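Where Things Live on a Kitchen Counter
Final report, Household Objects and Everyday Design
Zuleica Fagundes

1. Why a counter

The assignment asked us to choose "a surface that people use without thinking about it" and to keep watch over it until we had something to say. Two of my classmates picked bus shelter benches. One picked a bar top, and I suspect his research budget was liquid. I picked the kitchen counter in the shared student house on Skikska Street, because I live there and because I had already been complaining about it at dinner.

My question was a modest one. When several people share a counter, what decides where an object ends up? We have a house agreement on the subject. It is printed, it is laminated, and it lives under a fruit bowl, so the ink has held up beautifully.

2. Method

I kept a paper log by the kettle for the whole of April. Whenever I went into the kitchen I wrote down what was out on the counter, in which of 5 zones it sat, and whether it had moved. The zones were sink, kettle, middle, board and far end. My housemates were told about the log and asked to behave normally, which they took as an insult.

By the end of the month I had 1,417 entries. This is an absurd number for a counter you can cross in a few steps, and I typed all of them into a spreadsheet over one long Monday. I make no claim that the log is complete. I was asleep for a good part of April, and the counter evidently was not.

I also held short interviews in the kitchen with everyone in the house. The longest lasted 20 minutes and turned into a discussion of who owned the good knife. I left that part out of the transcript.

3. What the log showed

The kettle zone behaved exactly as the agreement says it should. Mugs arrived, mugs left, and the tea tin drifted toward whoever had used it last. The sink zone was a disaster of the kind familiar to anyone who has shared a sink, and I will spare the reader a table.

The middle zone surprised me. I had expected it to fill up first, being the largest stretch of open surface, and it hardly ever did. People put things down there for a moment and then came back for them. Several housemates described it as "the part you cook on," although almost all the cooking prep in the log happened on the board or, in one low period, on a dinner plate balanced over the sink.

The far end collected paper. Mail, receipts, a folded flyer for a Crăciun party that had been over for months, and a warranty card for an appliance we do not own. Nothing at the far end was ever claimed, and nothing was ever thrown out either.

4. The board

The cutting board deserves its own section. It is a thick slab of pale wood with a metal handle on the end, and it is marked in the way a board gets marked when it works for a living. The agreement says it should be washed, dried and stood upright after use. I logged it upright twice. Otherwise it lay flat, and anything lying flat in our kitchen counts as a shelf.

The toy food came into the house with a housemate's niece, who visited on weekends and ran a restaurant under our table. When she went home her stock stayed behind. I had assumed it would be swept into a drawer with the batteries and the takeout menus. The adults in the house sorted it the way they would sort real food, without discussing it. Toy bread went by the toaster. The round orange slice went to the board, and kept going back there.
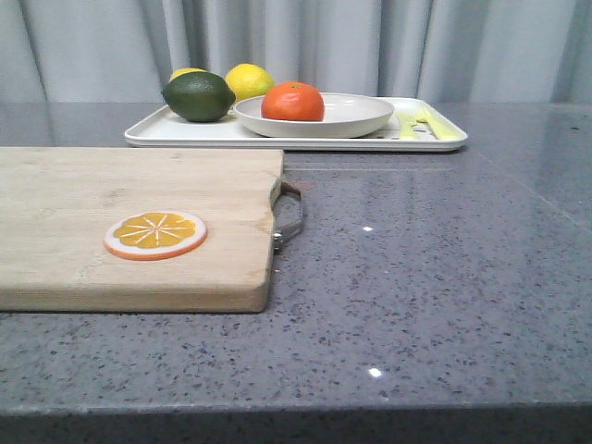
Lindadano, reading my draft at the kitchen table, objected that I was making a mystery out of laziness. People put the slice on the board, the comment ran, for the same reason they put anything on the board: it was already out, it was the right height, and a drawer has to be opened. If I wanted to prove that anyone was sorting, I ought to hide the board for a few days and see where the toys went.

I found this annoying and also correct, so I did it.

5. The hidden board test

I put the board in my bedroom closet and said nothing. The first result was a complaint. The second was that the toy orange slice moved to the fruit bowl, on top of the real fruit, where it stayed until I gave the board back. The toy bread did not move at all.

This doesn't settle the argument. A fruit bowl is just as easy to reach as a board, and Lindadano pointed this out with some pleasure. But the middle zone was easier to reach than either, and the slice never spent a night there. My reading is that effort and category both matter. People want the nearest spot that doesn't feel wrong, and how wrong a spot feels depends on what the object looks like, even when the object is made to be sold by a niece for imaginary money.

6. Light and surface

I had planned a full section on the countertop itself. It is gray with dark and white specks, and it is glossy. My theory was that small things get left behind on a speckled counter because the eye passes over them. I tested this by leaving out a teaspoon of poppy seeds, a teaspoon of flour and some crumbs, and asking people to wipe the counter. The flour was always found. The poppy seeds were still there the following day, in a neat pile, and had been wiped around.

I would have liked to repeat this on a plain white surface, but the only one available was the workbench in the Treston building, and I was asked to take my poppy seeds elsewhere.

7. Problems with the study

I was both the observer and one of the people leaving things out. A fair share of the mugs in the log are mine. I tried to forget I was recording them, with limited success, and my own tidiness improved in the second half of the month in a way that no earlier evidence supports.

The interviews were also weak. Asked where they put things, people recited the agreement. Asked where things were right now, they looked over their shoulders. The second question was much the better one and I thought of it too late to use with everybody.

Finally, the zones were uneven. I drew them with masking tape before I knew what I was doing, and the board zone was set by where the board happened to be lying that morning. When the board slid, I moved the tape. A stricter person would have moved the board.

8. Recommendations for the house

Move the agreement out from under the fruit bowl. Put a hook on the wall for the board and stop asking it to stand upright on its own. Give the far end a tray, and empty the tray on Mondays. Buy a second good knife.

The toy orange may stay where it likes. Its owner has been told about the report and would like to know what we paid for it.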